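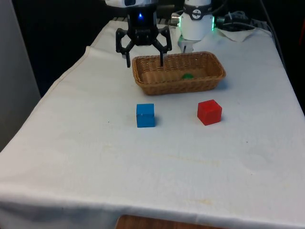 How long does a household table linen keep its whiteness under ordinary washing? In the trial reported here, cotton cloths washed at the lower of two temperatures stayed within the accepted range for the whole test period, while those washed at the higher temperature left it earlier when the local hard water was used.

Figure 3. White cloth on a table, with a rectangular woven wicker basket.

4.2 Effect of water hardness on whiteness

The cloths were drawn from a single bolt of plain-weave cotton supplied by the Greltow mill and cut into 737 test pieces. Each piece was hemmed on all four sides, numbered in laundry ink at one corner and conditioned overnight before the first reading. Pieces with visible slubs or oil marks were set aside before numbering and do not appear in the totals.

Washing followed the schedule in Section 3. Half of the loads were run with softened water and half with untreated water from the Zamani district supply. The same powder, Pinda, was used throughout at the dose printed for a medium load. No bleach was added, and no separate brightener was used beyond what the powder contains. Whiteness was read at 8 points on each piece, with the cloth folded to four layers so that the backing plate did not influence the result. The median of the 8 readings was taken as the value for the piece.

Loss of whiteness in softened water was slow and close to linear. In untreated water the curve had two parts: a shallow decline over the early cycles, then a steeper one. The steeper part began sooner at 70 °C than at the lower setting. Ash content rose over the same cycles, which agrees with mineral deposit as the main cause of graying. Soil carried over from other items in the load cannot be ruled out – the ballast towels were replaced only when they frayed.

Line drying gave slightly higher readings than tumble drying. The difference was small compared with the spread between pieces, and it disappeared when the pieces dried in July were left out. Those pieces had hung in strong sun, and they are treated separately in Section 4.4.

Hem areas were consistently darker than the center of the cloth. Touran Nazari reported the same pattern in an earlier study of hotel napkins and put it down to poor rinsing between the folded layers. Our readings fit that account. A second rinse narrowed the gap between hem and center but did not close it.

The instrument was checked against the Stisex reference tile before every session. The lamp was replaced once, after 3000 flashes, and the readings on either side of the change were compared using a set of unwashed control pieces. No correction was needed.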